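The arm at bench four stopped at 2:13 in the morning with its fingers open, and Faith Mwaipopo did not notice for several minutes because she was eating.

She was the only operator on nights at Tulley that April. The day shift had three people and a supervisor. Nights had Faith, a phone list taped to the door, and five arms that sorted sample bottles for the water labs up and down the coast. Bravo was the one at bench four. The others had names too, but Bravo was the one people swore at.

She put the lid back on her rice and went over. The status light was green. That was the first thing she wrote in the log, and later it was the thing everyone asked her about.

"Green how?" said Josphat Mussa, when she got him on the phone. He lived in Skerkthorpe and had been asleep. "Green running or green waiting?"

"Green running."

"And it's not moving."

"It's not moving."

He told her to stay outside the yellow line and read him the last lines from the screen. She read them. Pick confirmed. Lift confirmed. Place confirmed. Pick confirmed. Lift confirmed. Then nothing, just the cursor.

"So it's got a bottle," Josphat said.

"It hasn't got anything."

"It thinks it has."

She pulled up the wrist camera and looked at it for a while with the phone against her shoulder. The picture was a little soft, as it always was on that arm.
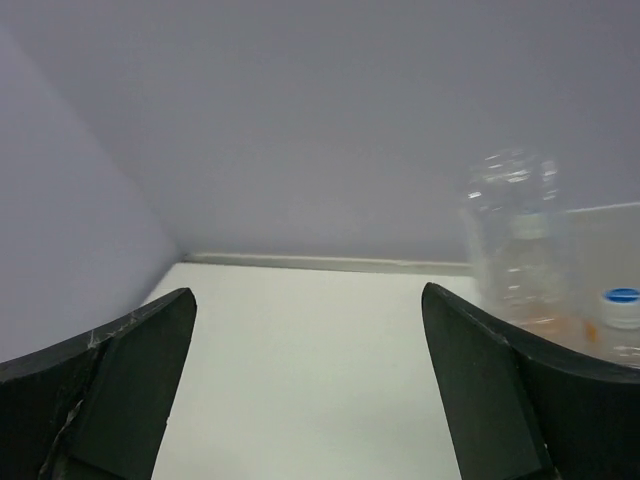 Bench four, wrist camera. Nothing between the fingers.

"There's bottles over to the right," she said. "Behind the finger. It isn't near them."

"How wide are the fingers?"

"Wide open."

Josphat was quiet. She could hear him moving about, a cupboard, a tap. Then he asked her to scroll back and tell him when the grip force had last changed. She scrolled. The number was 14. It was 14 on the last pick and 14 on the one before that. She went back an hour and it was still 14, every line, bottle or no bottle, and she went back further and it was the same until 11:40 the night before, when it began to jump around the way it should.

"Hit the stop," Josphat said.

"It's already stopped."

"Hit the stop, Faith. The red one. Then put your lock on it and sit down. I'm coming in."

She hit the red button. The brakes on the arm went in with a knock, and the light turned from green to red. She hung her lock on the isolator and signed the tag. Then she sat down, as she had been told, and finished her rice.

It was forty minutes from Skerkthorpe at that hour. Josphat arrived in a coat over his pajama top and went straight to the line without saying hello. He didn't touch the arm. He crouched and looked along it from below, then from the other side.

"Who was on the fingers last?" he asked.

"Brian changed the pads. Yesterday afternoon, I think. It's in the book."

It was in the book. Brian Ogola had written "L/R pads checked, R replaced, sensor reseated, OK" and his initials. Below it was a line for a second signature, and nobody had signed. The line was empty on most pages. Faith turned back through a few weeks of them while Josphat got his flashlight. Two of the unsigned ones had her own initials at the top.

He found it a little after four. The cable to the force sensor ran down the inside of the forearm through a clip, and the clip had been pushed back on with the cable under it. For a few hours that had been fine. Then it had worn through far enough to short, and the sensor had frozen on the last number it read. The arm had gone on all night being told it was holding something. When it missed a bottle, it lifted air and confirmed it.

"It should have faulted," Faith said. "A number that doesn't change for two hours."

"It should. There's a check for that." He had the laptop open on his knees. "It's turned off."

"Who turned it off?"

"I did," he said. "February. It kept tripping when the pump next door ran. I was going to put it back."

He typed for a bit. Faith went to get the paper count. The rack on bench four held 200 bottles, and the system had 200 down as moved. She went along the rows with a pen, from outside the line, and then again to be sure. Thirteen slots were empty that the system had as filled. After that the arm had been one off, then two off, then more, so that bottles from one town were sitting in the places of another. She found one labeled Baltthorpe in the middle of a row that belonged to the hospital.

"Have any gone out?" Josphat asked.

"The one o'clock van."

He shut the laptop.

It was Shabani Mfinanga who had to make the calls, because he was the manager and because it was nearly five and somebody had to wake the labs before they opened anything. He did it from his kitchen. He was polite to Faith and asked her to stay past the end of her shift. Every bottle on the van, 637 of them, was to come back unopened, and the towns would have to be sampled again.

"Was anyone hurt?" he asked her at the end.

"No."

"Was anyone inside the line?"

She thought about it. At midnight she had dropped her pen and it had rolled under bench four. She had looked at the light, seen that it was green, and waited for the arm to swing away before she reached in for it. It had taken perhaps two seconds. If the arm had closed on her wrist, it would have gone on reading 14.

"I was," she said. "Once. For a pen."

He didn't say anything for a moment. Then he asked her to write it down, with the time.

Gorazd Nedeljković came from the insurer at ten and wanted everything in order. He asked to see the camera record, the book, the clip and the lock. He asked Josphat about February and wrote down the answer without looking up. He asked Brian, who had been called in and was standing by the door with his hands in his pockets, whether he had run the arm after reseating the sensor.

"It picked up a bottle," Brian said. "I watched it pick one up."

"One bottle?"

"One."

Gorazd wrote that down too. Then he turned to Faith and asked what time she had first seen that the arm had stopped, and she told him 2:20 – and that she had been eating.

Her lock was still on the isolator. She asked if she should take it off before she went home, and Josphat said to leave it.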